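Planning and Budgeting for a Tabletop Arm: Frequently Asked Questions

Nimbridge Equipment Lending Library
Last updated 05/05/2020

These are the questions we get most from schools, small labs and home workshops that are thinking about an arm of their own. Prices are in US dollars and don't include sales tax.

What does a basic setup cost?

The starter package we recommend comes to $2,165. It covers the arm, a two-finger gripper, the power supply, a table clamp and one spare set of fingers. A computer is not included. If you already have a laptop that meets the requirements on the Vemitz order sheet, you don't need another one.

Do I need to buy a special table?
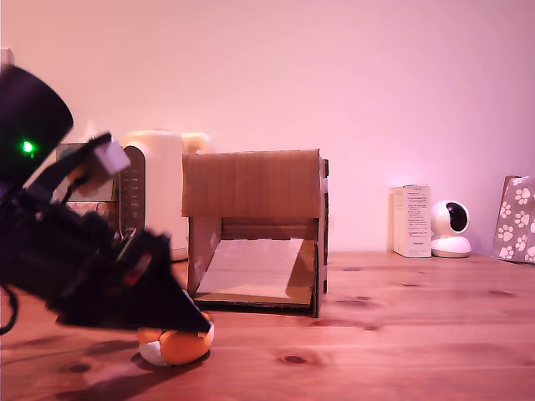
A table is the last thing to spend money on. Any flat, solid top that doesn't rock will do, and plenty of people start on one they already own. The same goes for things to handle. A soft toy and a cardboard structure with a ramp inside cost next to nothing, and they are easy to replace. Check that the top is thick enough for the clamp before you order.

How much should I set aside for grippers and fingers?

Budget for fingers every year. They wear, and they get bent when the arm is driven into a table. Keep one set on the shelf at all times. The Hirkbridge fingers and the Vemitz fingers do not fit the same mount, so pick one and stay with it.

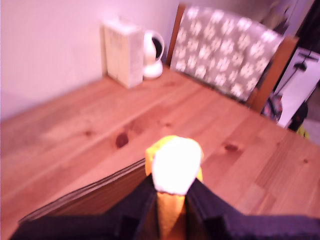 Two-finger gripper holding a yellow object over a wooden table.

If you plan to pick up hard or heavy items, ask for the load rating in writing. The rating for the arm and the rating for the gripper are separate numbers. Use the lower one.

Should I buy new or used?

Used arms are fine if you can see one run first. Ask for the hours on the joints and ask whether the cables have been replaced. We don't recommend a used power supply at any price.

Can I try one before I buy?

Yes. Members can borrow a Nwachukwu loaner for up to 5 weeks. The deposit is $1,000 and is refunded when the arm comes back with all its parts. The waiting list is longest in July, when the schools are planning for fall.

What tasks should I plan for in the trial?

Use the jobs you would buy the arm for. Include at least one where the gripper has to reach down into something, such as a box or a bin. Reach on a spec sheet is measured in open space, and walls take some of it away.

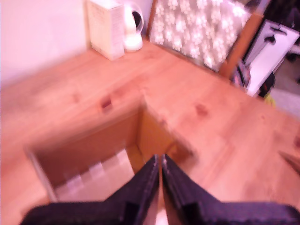

Lyle Doucet wrote to us that he had priced two arms by reach alone and ended up ordering the shorter one after the trial, and that the difference paid for his spare fingers and the mounting plate. He also asked us to remind people to measure from the clamp and not from the edge of the table.

What is usually left out of a first budget?

Shipping for the return trip if something needs repair. A second clamp. Cable ties. Time is the big one. Plan on 24 hours of someone's work before the arm does anything useful, and put a pay rate next to that number if your office asks for one.

Is the service plan worth it?

For a school, usually yes, as it turns a surprise bill into a fixed one. For a home workshop, we would put the money into spare parts.

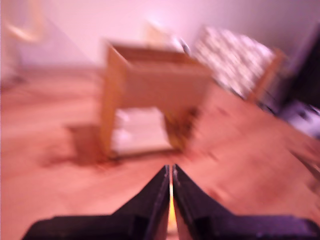 Who do I contact about a quote?

Write to Esperanza Aranda at the Nimbridge front desk. Include your table size, the heaviest item you want to lift and the date you need the quote by. Quotes are good for one month.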